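## 4.2 Clothes and loose bedding left on the bed
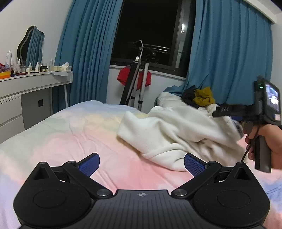 **Figure 3.** A bed with a heaped white blanket and clothes lying on a pillow, evening.

The second surface we coded in each home was the bed. Of the 503 evening records kept for the study, 148 had at least one item of clothing on the bed at the time of recording, and these form the set used in this section. We counted a garment as "on the bed" if any part of it rested on the mattress, the duvet, a pillow or a blanket. Pajamas folded under a pillow were left out. Figure 3 is a typical record in the mixed group, where bedding and clothing are both out of place: the white fleece blanket is bunched up on top of the pastel duvet, and a mustard-yellow garment and a dark navy one are among the clothes on the pillow. Under our scheme the blanket is coded as loose bedding and the clothes as a single pile, whatever the number of garments in it. The duvet is wrinkled but covers most of the bed, so it is coded as spread.

Piles were sorted by where they lay. The head of the bed was the most common place, followed by the foot, and then the side farther from the door. This differs from the pattern reported for our first site, Rorkby, where most piles were at the foot. Bedrooms in the Hunness homes are narrower, and many beds there have one long side against a wall or a window. A person standing at the open side can reach the pillow as easily as the foot, and in the interviews several residents said they put clothes on the pillow so that they would have to deal with them before going to sleep. Others gave the opposite account and said they moved the same pile to a chair every night and back in the morning.

Drying space was coded separately. A rack or rail was noted if it could be seen from the bedroom, including through a window, as in Figure 3, where the rail is outside. We did not try to work out from the records alone whether a pile was clean laundry or worn clothing. Residents were asked this in the weekly form, and 80 of the 148 piles were reported as clean. The remaining piles were reported as worn, as mixed, or were left blank on the form. Blank answers were more frequent in March, when the form was changed, and we have kept them as their own category.

Loose bedding was harder to code than clothing. Two coders disagreed most often over blankets, mainly on whether a throw that had been pushed back was out of place or simply in use. We followed the rule suggested by Yalçınkaya, under which a blanket counts as loose if it is heaped and does not lie flat over any full corner of the bed. Applying the rule a second time to the whole set changed the code in few cases, and all of the changes involved light throws. Pillows were coded for position only. Cushions were ignored.

The codes for the bed were then joined to those for the floor and the chair (Section 4.1), giving 1139 coded surfaces in total. Homes in the Zoretti building have built-in closets and are treated separately in Section 4.3.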